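Pranow path follower 2, on a small outdoor robot

I ran Pranow on campus footpaths in September, after two years with Drusadon. Setup took 92 minutes, mostly camera calibration.

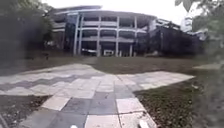
The planner lets you set a preferred branch at each junction. I had to edit that file by hand.
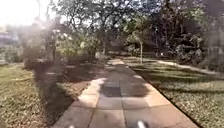

Paving, grass and tree shadow

Shadow filtering is on by default. I set it to 710 and left it.
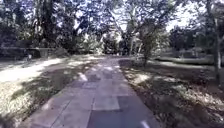
Patchy light under the trees

The log viewer is slow past 100 files. I'd still buy it over Drusadon.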